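3 Jul 2024

Dye shed, indigo vat, continuing from last entry

Vat was grey-green on top this morning, hardly any flower. Smell ok, not sour. pH strip read lower than I like so fed it lime, one level spoon, stirred slow, lid back on. Left it two hours. Came back and the surface had gone coppery at the edges — better. Still not happy with the color underneath, should be yellow like weak tea with a bit of green, was more like pond.

Think the trouble is the fructose. The new sack (Grerkano, the one with the blue tie) cakes in the bottom and I don't believe it all dissolves. Old sack never did this. Next time dissolve in hot water in the jug first, strain, then in. Not straight off the scoop. I keep doing it straight off the scoop.

Fabric: the Mansour cotton, 600 g dry, cut in 5 pieces, scoured last night with soda ash and left in the pot till cool. Water came off brown as gravy. Scoured again. Second water still tinted, but I ran out of patience and went on. Put that down here so when the blotches show up I know who to blame.

Dips:
Piece 1 — one dip, long. Came out green, turned quick, pale sky. Even enough. Bit of a tide line where it sat against the net.
Piece 2 — two dips, aired well between. Nice. Best of the lot.
Piece 3 — same as 2 but I let it float up and there's a white patch the size of a saucer. Redip tomorrow maybe.
Piece 4 — folded and clamped, wood blocks. Blocks too soft, dye crept under. Edges fuzzy. Shazia likes it fuzzy. I don't.
Piece 5 — not dipped, held back for the second vat.

Airing matters more than dip length, I'm now pretty sure. Piece 2 had less time under than piece 1 all told and it is clearly deeper. Need to write the times on the wall, I had them on my glove and then washed the glove.

Rinse: cold, then cold with a splash of vinegar, then cold. Declan says skip the vinegar on the first day and let the cloth hang overnight before it sees any acid at all. Tried that with a corner of piece 1, pinned on the line by the door. Compare tomorow.

Crocking test on piece 2, dry white rag, ten rubs. Light blue smudge. Wet rag, much worse. Probably that's surface indigo that never got washed off, will boil with a little soap and test again before anybody sews with it. Otura want the napkins not to come off on their tablecloths, fair enough.

Second vat: started from scratch at noon, 200 g indigo, wetted out with the marbles in the jar, shaken till my arm gave up. Henna this time instead of fructose, on Trinh's recipe. Boiled the henna twice and kept both waters. Looks like swamp. Smells like hay. Leaving it shut till morning, NO peeking, Uriel this means you.

Temperature wants watching tonight. Shed drops off fast after dark and the first vat sulks when it's cold. Wrapped it in the old blanket and the foil sheet. Might be too warm by the door end, will move it if so. 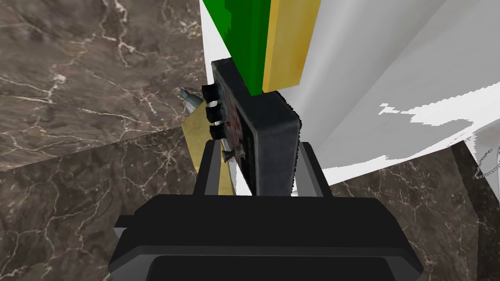
Rajitha read this over at lunch and thinks I have it wrong about the sack, that fructose doesn't go off and what I'm seeing in the bottom is lime, because I never let it settle before I feed again. Her advice was to leave the vat completely alone for a day, then take a sample from the middle in a clean glass and look at the layers before adding anything.

Could be. Would explain the gritty feel on piece 3 too. Doing the glass test on vat one before breakfast, feed nothing till then.

To do
- strain the sludge off the bottom if it is lime, keep it, don't pour it down the sink
- harder blocks for clamping, ask at Cleritari for offcuts
- more pH strips, down to the last few
- redip 3, boil and re-rub 2
- times on the WALL
- label the henna jars, both look the same and one is the second boil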